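Filed under: Support > Simulation & Planning > Grasp planner

Grasp planner stops short on the figurine, sim only

Opened by Sérgio Rebelo, Friday, October 24, 2025
Project: Riltby tabletop
Status: open, workaround in place

Problem
Planner returns success, arm goes to pregrasp, then the final descent gets rejected. Every time. Error is "no valid cartesian path, fraction below threshold". Same target ran fine on the old scene file. Only thing I knowingly changed was the countertop, new one came over with the Kaewkla asset pack.

Tried so far

1. Restarted the planning node and cleared the octomap. No change.

2. Raised the planning attempts from 4 to 50. Slower, same error. Put it back.

3. Swapped IK solver. Different elbow pose, same rejection at the same height. So not IK, I think.

4. Turned off collision checking between fingers and target. Descent goes through. OK so it's a collision thing, but I don't want to leave that off — the fingers would happily go straight through the object and we'd log it as a grasp.

5. Drew the collision meshes over the visual ones. The figurine is a single convex hull. All the hollows and the ear bits are filled in, and the hull is noticably fatter than the thing you see. Fingers can't get round it without touching.

Bindham asked if the map or the knife could be blocking instead. Took both out of the planning scene, left them in the render. Still rejected. Pump bottle same, it's way over on the other side anyway.

Also checked the target pose in case it was just off sideways. It isn't, gripper comes down over the figurine where it should.

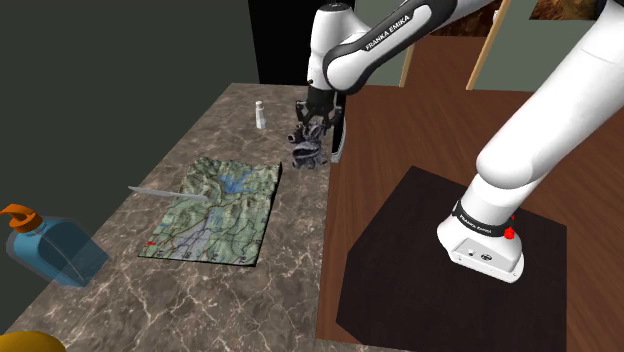 So the pose is fine and the hull is wrong, or at least too coarse for a target this lumpy. Reran convex decomposition on the mesh with a finer setting and saved it next to the original. First try the pieces came out with a gap in the middle, second try better. Descent now passes with finger checking back ON.

Not fixed yet:
- the asset pack importer overwrites my mesh on every scene rebuild. Need a flag to skip it or it'll come back
- physics step is slower with the split hull, havent measured properly
- figurine is close to the counter edge, so the retreat sometimes swings wide over the floor. Separate ticket probably

Workaround for anyone on the Flovberg branch: copy the decomposed mesh in by hand after the rebuild, then restart the planning node. A scene reload on its own isn't enough, the old hull stays cached.

Leaving this open until the importer flag is in. Can someone who knows the importer have a look — I've only read the loader half of it.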